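The Kodikara Center for Healthy Aging invites adults aged 60 and over to take part in a study of daily routine, sleep and the sense of time in later life. Enrollment opens in March and continues until all places are filled.

## Purpose of the study

Many older adults report that weeks and months seem to pass faster than they once did. The Center wishes to learn how this impression relates to sleep, physical activity and the variety of a person's day. An earlier mail survey, completed by 2,067 residents of the county, suggested several lines of inquiry. The present study, known as Nirnis, will follow a smaller group more closely, with a target enrollment of 770 participants. 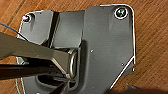
*Dark gray metal plate on a wooden tabletop.*

## Who may apply

Applicants must:

- be 60 years of age or older at the time of enrollment
- live at home, alone or with others
- be able to read and write in English or Spanish
- be willing to remain in the study for 10 months

Persons who work regular night shifts are not eligible at this time. Use of a cane, walker or hearing aid does not affect eligibility. Married couples and members of the same household may both apply – each will be enrolled separately and asked to complete the forms without consulting the other.

## What participation involves

Each participant will attend five visits at the Center's offices in the Plarnico Building. A visit lasts up to two hours and includes a questionnaire, a short memory exercise and a measurement of blood pressure and grip strength. No blood samples are taken.

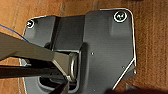 Between visits, participants will keep a brief written diary of meals, bedtimes and outings. Those who agree will also have a small motion sensor placed in one room of the home. The sensor records movement only and contains no microphone. Staff will install it and remove it at the end of the study. Applicants who rent should ask their landlord before agreeing to any hardware that is held by screws, such as a metal bracket with screws at its upper corners. Declining the sensor does not affect any other part of enrollment.

Participants may withdraw at any time without giving a reason. Information already collected will be kept or destroyed according to the participant's written wishes.
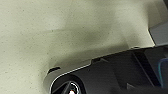 Records are stored under a study number, and names are held separately. Results will be published for the group as a whole. A printed summary will be mailed to every participant who requests one.

## Payment and travel

Participants receive a gift card after each completed visit. Parking is free, and the Groklow shuttle stops at the main entrance. Saturday appointments are available for those who depend on a family member for transportation. 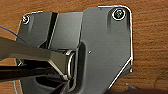
*Metal mounting bracket fastened to a wooden surface.*

## How to apply

Request an application packet from the enrollment desk, in person or by telephone, between 9 a.m. and 4 p.m. Completed forms should be addressed to Eustaquio Tovar, Enrollment Coordinator. Questions about the study itself, including its ethical review, may be directed to the principal investigator, Dr. Rami Srour. Applicants will receive a written reply whether or not a place can be offered.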